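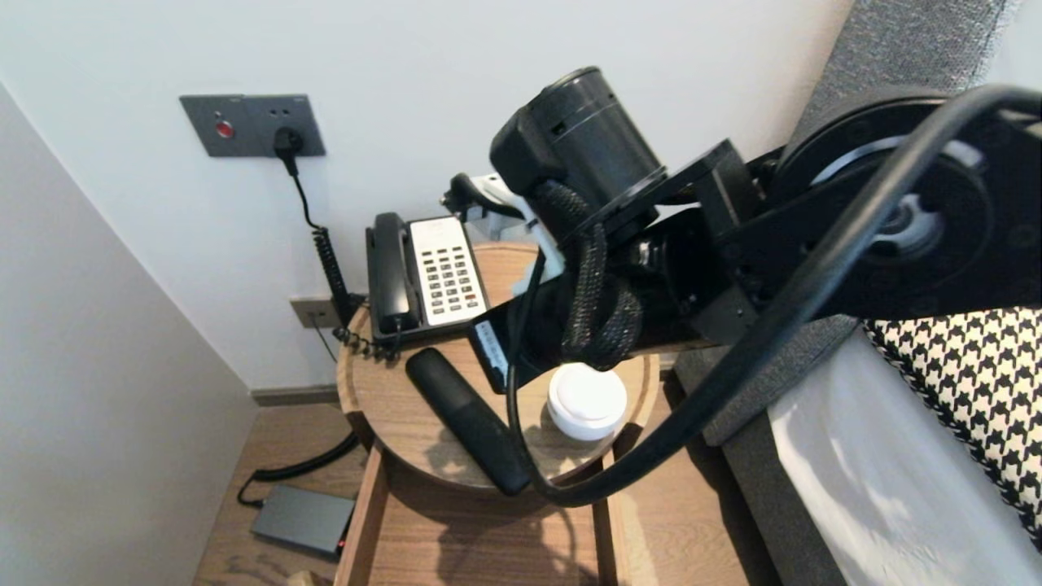

Shop notebook, Jan 7, 2025: the thunder run

Home Notebook Shows Paint Shop Contact

Spent the whole morning on the thunder run and I have the bruised thumb to prove it. Quick recap for whoever reads this next: Flustthorpe wants real thunder for the storm in act two, wooden trough, cannonballs, the lot (I know, I know, we have speakers). Stelios dug out the old trough and I've been relining it so the balls don't just go "clonk" and stop.

First try was bare pine. Too polite. It sounded like somebody moving a wardrobe upstairs. Then I screwed cross battens in at uneven gaps, and oh, much better! You get a rumble, a stumble, then another rumble. I want the gaps even messier toward the bottom end, so that's tomorrow's job.
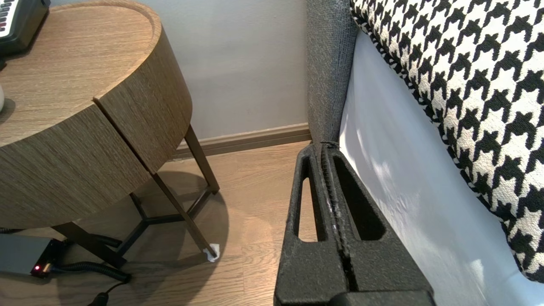 Round side table, light wood top, curved apron with a seam down it.

Money so far: 195 on timber and felt, out of the 600 we were given. Pullico quoted 800 to build a new trough from scratch, and I'm very glad we said no, even with the thumb. The felt from Plilen is lovely stuff but it eats the sound if you run it the full length, so I've cut it back to just the catch box.

Ran it from the fly floor after lunch with Nektarios Chrysikopoulos sitting in the back row. He could hear it fine, but he said the last ball landing was louder than the storm. Fair. More felt in the box, or fewer balls, haven't decided.

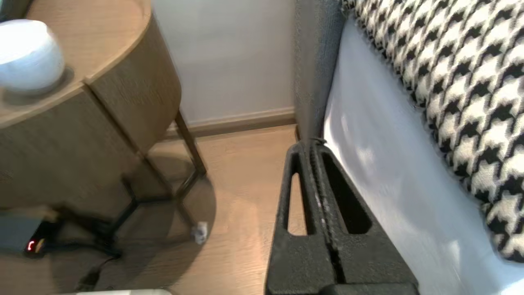
Gray upholstery and white sheet.

Note to self: the release gate sticks if you lift it from the left. Lift from the middle. Also chalk the start line again, my sleeve keeps wiping it off.

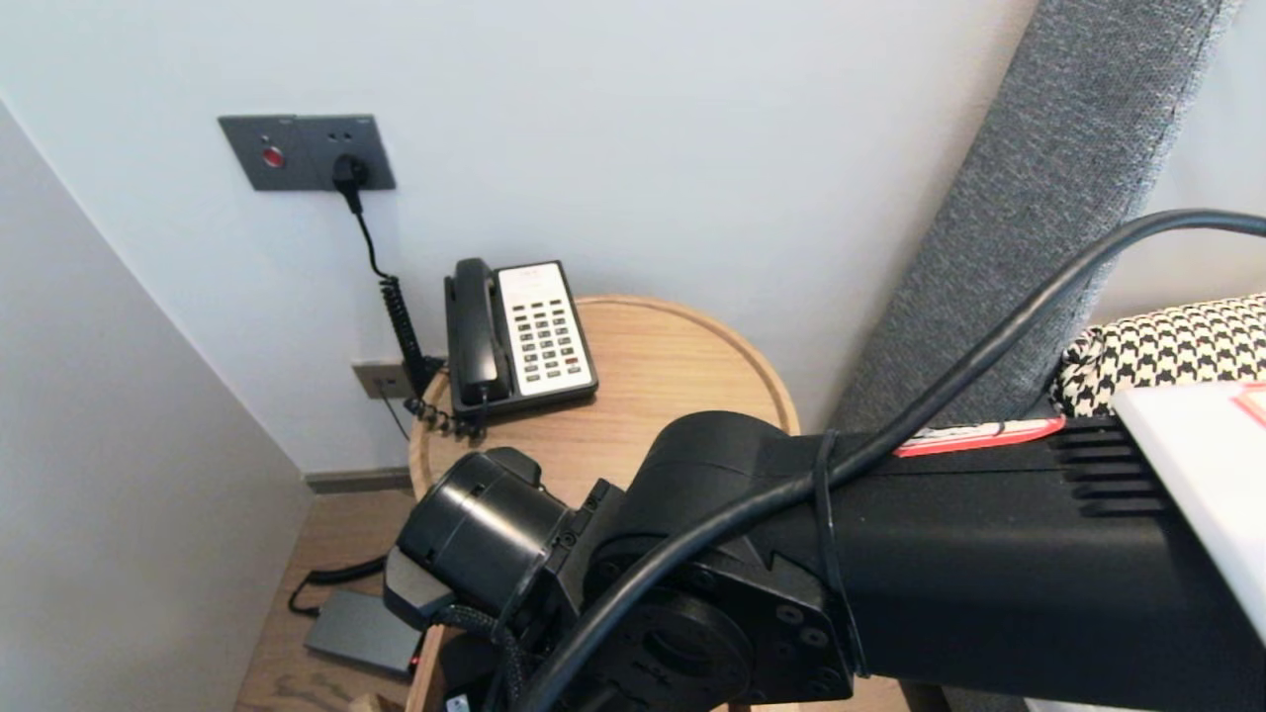 Still to do

- Re-space the bottom battens
- Sand the gate and wax it
- Ask Sfakianakis for the spare rope
- Try the cue with dialogue over it

Comments

Stelios Kouris: Wax the gate BEFORE you sand the other side, it drops a hair when it's slick. Rope is in my van.

N.C.: Fewer balls please. I jumped.

Contact the shop | © Flustthorpe Workshop Notebook | Back to top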